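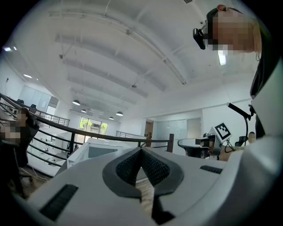 February 2020

Upper floor, railings and seating. Continued from the December pages, where I wrote "one afternoon, tops" and underlined it.

Started with the curved railing. The rattle everyone complains about is real. Lean on the top rail near the wooden post and you get a small tick, like somebody tapping a spoon on a radiator two rooms away. Lean on it anywhere else and nothing. Of course everybody leans near the post.

Checked the post first. It doesn't move. I pushed it, pulled it, and at one point hugged it, and it stayed where it was. The tick comes from the bracket where one of the lower horizontal rails meets the wood. Screw was in tight and the hole behind it was worn, so the screw could be as tight as it liked. Took it out, packed the hole with a glued dowel, left it overnight under tape with a note saying DO NOT LEAN. Two people leaned on it to read the note.

Next morning: trimmed the dowel flush, drilled a pilot, new screw 50 mm long in place of the 38 that was in there. No tick. Leaned on it for a while to be sure, drank a coffee doing so, called it testing.

The paint on the curve is another matter. The top rail has gone shiny on the outside of the bend where hands run along it, and the lower rails are still flat black as the day they came. Pretorius quoted 338 to rub down and repaint just the top rail, with the upper floor closed for two days. I said we'd think about it. I have thought about it, and I like it shiny.

The straight railing by the frosted panels got the same check and passed. So did the one on the far edge of the opening. I had never leaned on that one before and I doubt many people have. It's a perfectly good railing in a place with no reason to stop.

Chairs. The black office chairs migrate. I put them against the frosted glass side in the evening and by lunch they are somewhere with a better view of the window, and one always ends up parked hard against the curved rail with its back to the drop. I don't love that. The casters don't hit the rail itself but the armrests do, and there's a row of little scuffs at armrest height to prove it. Cleaned those off with a damp cloth and a bit of the Clurkico paste, which smells like a dentist's office and works on everything except the label on its own tub.

Tried three things to keep the chairs off the rail:

1. A strip of tape on the floor. Treated as decoration.

2. Swapping the casters on one chair for fixed feet. Worked, in that the chair stayed put. Nobody would sit in it. It now lives by the brown door and holds coats.

3. A table. Put the narrow Ulletti table parallel to the rail, with enough room to walk between. Chairs now go to the table, since that's what chairs do. Should have begun with this one.

Table is on loan from downstairs, so this is a fix with an expiry date. If you are reading this and you are from downstairs, the table is being very well looked after.

White counter below. Someone asked whether the gray panel on the inside could come out so we could run a power strip behind it. It can. It's held with clips along the top and just sits in a groove at the bottom. Lift, tilt toward you, don't let go of the corner. I let go of the corner. It's fine, there's a small dent in the bottom edge and the groove hides it, and I wouldn't be mentioning it except that this is supposed to be an honest notebook.

There is plenty of space behind for a strip and a tidy loop of cable. Measured 95 mm clear from the back of the panel to the first thing I could feel with my fingers, and whatever that thing was, it was a stud or it was very firm. Strip goes in next session. Mark the plug with tape this time so it doesn't get pulled for the vacuum.

Sound. You can hear everything from the lower floor if you stand at the curve. Whole phone calls. I know far more about the Girnier delivery schedule than I need to, including which parts of it are somebody else's fault. The glass partitions at the back stop some of it for the people behind them, and the opening in the floor sends the rest straight up to us. Felt under the table might help a bit. A rug would help more. Neither is in the budget, and the rug would be full of chair tracks in a week.

Small stuff:

– Frosted panels wiped. They show fingerprints on the clear edge and nowhere else, so just do the edges.

– Door at the back drags at the bottom when the heating has been on all day. Planing it can wait until the season changes and it stops by itself, as it does every year.

– Spare rail screws are in the jar that says WASHERS. The washers are in a coffee cup. I'll fix the label when I find the marker.

– Tape note still on the post. Leave it up another week, then try leaning again, same spot, same mug.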